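How do I keep slippers and cups sorted on open shelves?

We run a small guest place, shared entry. Open shelf unit by the door, cups up top, slippers under. By Thursday its always a mess, slippers shoved in sideways, pairs split up. Shelf is 6 ft long. Have a bin on the floor too but it just fills up. Do I need dividers or what? Budget is tight.

Gritow

Dividers. Got mine from the dollar store, done.

Skostus

Skip dividers, they catch dirt. One row only on the slipper shelf, all toes to the wall, heels toward you so people can grab them. Never stack. We had 19 pairs out at one point, way too many, cut it down and put the rest in a closet. Cups on the shelf above, leave a gap between so you can get a hand in. Bin stays on the floor for whatever needs to go back up, empty it every night or its just a junk bin. Also wipe the shelf first, wet cups leave rings on paint.

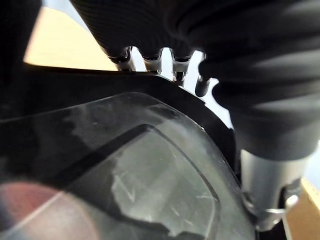
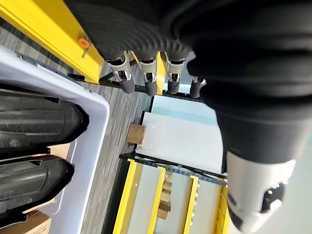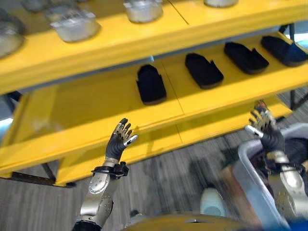 Yellow shelves, metal cups on the upper one and black slippers in a row on the lower.

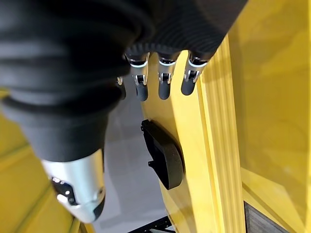
Dredix

How often should the slippers get washed if diferent guests wear them?

After every guest if they're cloth. Check the tag first, most do fine on cold in a mesh bag, then air dry with paper stuffed in the toes. Rubber or vinyl ones just need a wipe with soapy water, inside too. Keep a few clean pairs set aside so you're not stuck waiting on the dryer rack.

Rivas

We use cookies to improve your experience on this site. By continuing to browse you accept our cookie policy. Accept | Manage settings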